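About Us: The Uker Workshop
November
By Areeba Yousafzai
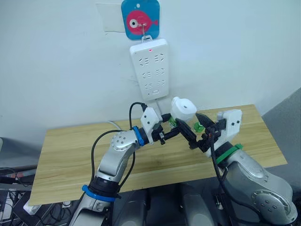 Issue 4, page 2

Hi! I'm Areeba, and if you've found this page you probably either want to build something with us or you've been told we have a drill press (we do, come on over). People keep asking me what Uker is, so they finally made me sit down and write it.

Uker is a shared workshop in the back half of the old Stamatopoulos upholstery shop. Lambros Stamatopoulos still owns the building, and he still has a key, and he still comes in to tell us we're holding the chisel wrong. We rent the big room, the little room with the sink, and a hallway that is technically storage. Most of us are hobbyists. I do payroll for a living. I'd never soldered a thing before I joined and I now own three soldering irons, two of which I like.

The big thing going on at the moment is the two-armed robot. We call it Dallero, after the street Reginald grew up on, and it's taken over the far end of the room and a good chunk of everybody's evenings. The arms themselves we bought secondhand. The white housings that hold the grippers are ours, 3D printed right here, and I'm so proud of them I could burst. Reginald Mahmoud drew the first version on the back of a parking receipt, and we've gone through a box of printed rejects since then (ask to see the box, it's a good box). The left arm wears blue bands and the right arm wears green. Do learn which is which before you come to a build night, we shout "blue!" and "green!" across the room all evening.

What we're working on with it is handing small things from one side to the other. Both grippers come in to the middle, over the table, and meet around one little object. It sounds like nothing, I know. My sister said "so it passes a cup?" and yes, Hina, it passes a cup, or that's the plan anyway! Getting two arms to agree about where the middle is has eaten most of our fall. Daniyal Dhanial writes the code for that part and he'd love some help, especially from anybody who enjoys reading logs late at night with a bag of pretzels.

Cables are the other half of the job. I used to think robots were mostly motors. You route a cable nicely along the arm, you feel great about it, and then the arm bends some way you didn't plan on and you're back in there with the zip ties. We're still arguing over loops. I like a generous loop up at the gripper, and Iraklis likes everything short and tight, and we've agreed to keep doing it my way until something snags.

Iraklis Gkikas runs our beginner sessions, by the way. They start at 7 p.m. in the little room and you don't need to bring anything. You'll make a simple gripper you can open and close by hand, and then, if you get the bug, you'll make one with a motor in it. He calls the beginner kit the Navitz and won't say why. Kids are welcome with a grown-up.

A few practical things, as long as I've got you:

Membership is monthly and you can stop whenever you want. It covers the benches, the printers and the hand tools. Printer filament you buy from the shelf by the door, and please write it in the notebook.

We're in unit 2113, around the side, the door with the bike rack. The front door belongs to the dentist and they've been very patient with us.

Long hair tied back and sleeves rolled up near anything that moves. If an arm is powered, stay out of its reach until whoever's running it says okay.

We're saving up for a proper dust collector. The one we want costs $3000 and we've got $2000 so far, mostly from the bake sale and from Lambros selling his old sewing machines, which was really kind of him.

If you'd like to look around first, just come by on a build night and knock loudly. Somebody will hear you eventually, and if it's me I'll make you tea and show you the reject box.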